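Work and Automation, Unit 6: The job next to the robot
Course handout, Narneck evening program

Last time we talked about whole factories. Tonight we go down to the size of one table, and I think it's the most exciting part of the course!

Our case is Istlow, a workshop that takes in used household goods and electronics, checks them, and sends them out again. Last year 2,129 items passed through. People used to do all the lifting, turning and setting down by hand. Then the shop started moving some of that handling to robot arms, under a project called Vero, and the jobs around the tables began to shift.

Start with what an arm has to cope with. A person picking up a laptop feels the edge, notices it slide, and changes grip without thinking. An arm needs all of that supplied. It needs fingers of a useful shape, a sensor close to the fingers, and a cable that doesn't snag when the wrist turns. 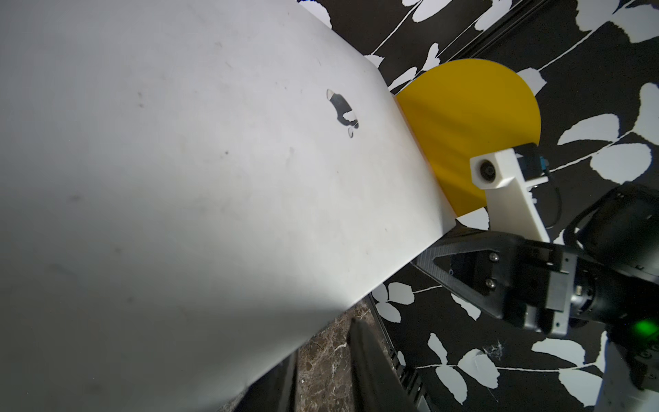 Now think about who looks after all those parts. Before Vero, the handlers at Istlow reported a fault and waited for a technician. Today they check bolts and cables themselves at the start of a shift, and several have become very good at hearing when a joint sounds wrong. It's skilled work, and the old job title (handler, grade two) doesn't mention any of it. Keep that in mind for the reading by Tokgöz on job titles and pay, pages 102 to 109.

The second change is in how people describe their own work. To set up a task for two arms you have to say which one holds, which one moves, and when to let go. Try it with something flat and closed, like a laptop lying on its lid or its base. Where do the hands go first? How hard do they press? Most of us can do it and very few of us can explain it!
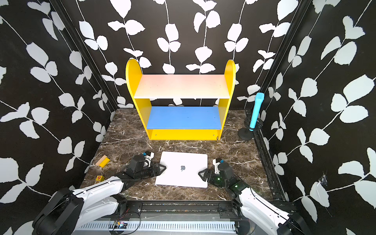 Handlers who had done the job for years were suddenly the people everyone wanted to ask. Some loved that. Others felt they were giving away what made them hard to replace, and I'd like us to take that worry seriously – it came up again and again in the shop's staff survey, which drew 439 written comments.

Terms to know for next time:
Task: one piece of work with a clear start and finish.
Job: the bundle of tasks one person is paid for.
Tacit knowledge: what you can do but struggle to put into words.

For discussion in your groups:
Which tasks in your own job would you happily hand over, and which would you miss?
If a worker's know-how goes into setting up a machine, should the pay change? Who decides?

Written work: one page on a single task you know well, with every hand movement spelled out. Bring it in September, and bring the object too if it fits in a bag.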